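Betreff: Re: [robotik-ag] Greiferübungen für den Riline-Cup, wie weit sind wir?

Liebe Flenberger, liebe Mitlesende aus der Elternrunde,

Lawal Idahosa schrieb:
> Hallo zusammen,
> ich bin beim letzten Treffen früher gegangen und habe den Faden verloren.
> Bleibt es jetzt bei der Aufgabe mit der Kiste, oder nehmen wir doch das
> Sortierband von Nnaji? Und reicht unser Geld noch für die neuen
> Fingerpolster? Meine Tochter fragt außerdem, ob Kuscheltiere
> überhaupt zählen oder ob das wieder eine Idee der Jüngeren war.
> Viele Grüße
> Lawal

Lieber Lawal, danke für die Nachfrage, ich wollte ohnehin schon längst schreiben und bin zwischen Elternabend und Zeugniskonferenz einfach nicht dazu gekommen.

Ja, es bleibt bei der Kiste! Das Sortierband hätte mich auch gereizt, aber die Gruppe hat sich nach langem Hin und Her (Du kennst sie ja) dagegen entschieden, und ich finde das ganz richtig so. In der Ausschreibung stehen 13 Gegenstände, davon müssen 9 in der Wertungszeit sicher gegriffen werden. Und Deiner Tochter kannst Du ausrichten: Kuscheltiere zählen, und zwar voll. Weiches Zeug ist sogar das, worüber wir am meisten diskutieren, denn so ein Plüschtier gibt nach, wo man es gerade nicht brauchen kann. Bei Folienverpackungen ist es wieder ganz anders, da kommt es sehr darauf an, an welcher Seite man die Backen ansetzt. Die Kinder üben das alles erst einmal mit den Handgreifern, bevor wir uns an die Steuerung wagen.

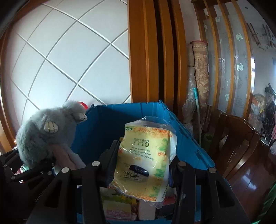
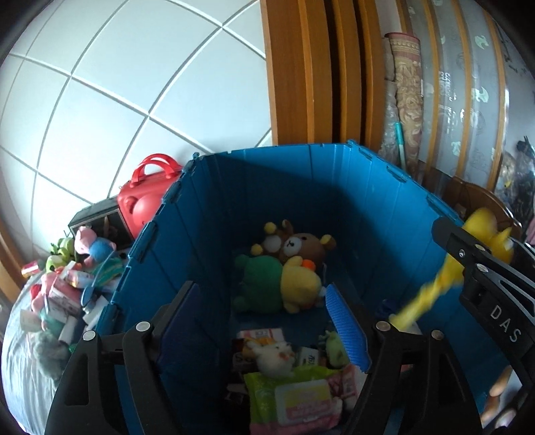 Einmal Taschentücher, einmal Plüsch, beides an der blauen Kiste.

Zum Geld: Bewilligt sind 3.000 Euro, ausgegeben haben wir bisher 2.390 Euro. Die Fingerpolster sind also drin, ich würde sie gern noch im Oktober bei Stalulus bestellen. Wer Einwände hat oder eine günstigere Quelle kennt, meldet sich bitte bald, gern auch direkt bei mir.

Und dann habe ich noch eine Bitte an alle: Wer zu Hause Verpackungen übrig hat, gern knisternd und unhandlich, möge sie den Kindern mitgeben. Wir treffen uns wie gehabt um 15 Uhr im Werkraum, der Schlüssel hängt jetzt im Sekretariat. Lawal, bringst Du bitte Dein langes Verlängerungskabel wieder mit?

Herzliche Grüße an alle und bis bald
Eure AG-Leitung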